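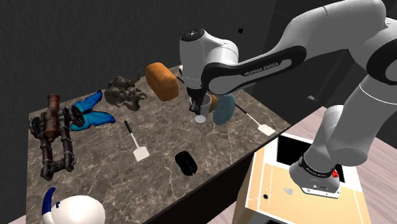

Figure 4. Kitchen counter scene, gripper at the rim of the cup.

Section 8: Comparing two grippers on the rim grasp

In this section you run the same grasp with two gripper models, Privdale and Ahuja, and compare the results. Everything is done in the Fimwood simulator, so you cannot damage any hardware. Please finish Section 7 first and check that the arm moves to its home position without an error message.

8.1 Prepare the scene

1. Start Fimwood and open the kitchen counter scene.
2. In the Controller menu, choose Stivham. Leave the speed at 60 per cent.
3. Load the first gripper model. Wait until the status line says Ready.
4. Save the scene under a new name. All later runs must begin from this saved file.

Note: Do not tidy the counter. The other objects belong to the test, and the planner has to find a way between them. If you take away even one spatula, the path can become different and you cannot compare your numbers with ours.

Caution: When you change the gripper, the tool length is not updated by itself. Open Tool Settings and press Read from Model each time. With the wrong length the fingers can go through the counter, and the simulator gives no warning about it.

8.2 Set the rim grasp

5. Select the cup as the target object.
6. Set the grasp type to Rim. The Body type is explained in Section 9.
7. Open the wrist camera window and place it beside the main window.
8. Press Approach. The arm stops above the target and waits for you.
9. Turn the wrist with the arrow keys until the fingers are in line with the wall of the cup.
10. Press Lower, and then Close.

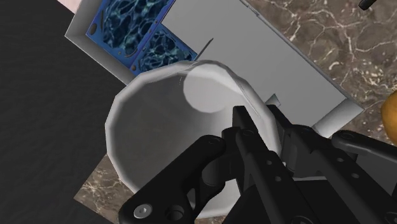 A rim grasp depends mostly on the position of the fingers before they close, and much less on the closing force. New users often raise the force when a grasp fails, but please look at the wrist camera first. You want one fingertip inside the mouth and the other outside the same wall, with the white rim passing through the gap between them. If both fingertips are on one side of the wall, open the gripper, go back to step 8 and correct the wrist. The rim in this view is drawn with short straight pieces, so choose one of these pieces and line up the fingertips with it – a corner between two pieces gives a less stable contact in our experience.

Note: The wrist camera is good for the fingertips and poor for everything else. It does not show you how near the forearm is to other objects. For this you need the room camera, which you open with View, then Room. We recommend to keep both windows open during the whole comparison,
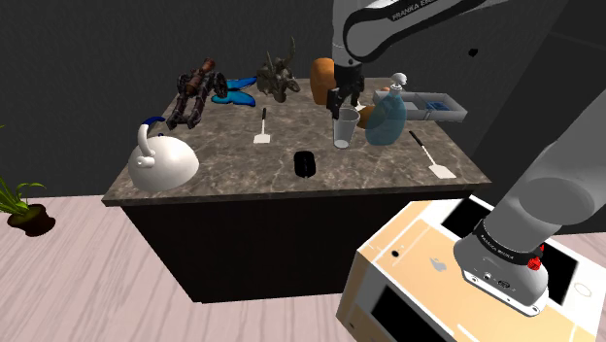

and to save one picture from each of them at the end of every run. The file names are given automatically.

8.3 Run the comparison

11. Set Repeats to 60 and press Run.
12. When the run has ended, export the results table.
13. Open the saved scene again, load the second gripper model and read the tool length.
14. Repeat steps 5 to 12 with the same settings.

One full run takes over 2 hours on our office computer. Kuldeep Sachdeva has measured shorter times with the room camera closed, but then you have no pictures for checking.

Caution: Do not change the contact settings between the two runs. If you changed them by mistake, delete both tables and begin again from step 1.

8.4 Read the results

The table has one line for each repeat. Look first at the column Slip, then at the column Retry. A high Retry value together with a low Slip value usually means that the approach is wrong and the gripper itself is fine. Shivam Tomar keeps the list of known problems with the Ahuja finger model, and it was last changed on 7 October 2026. Please read this list before you report a fault.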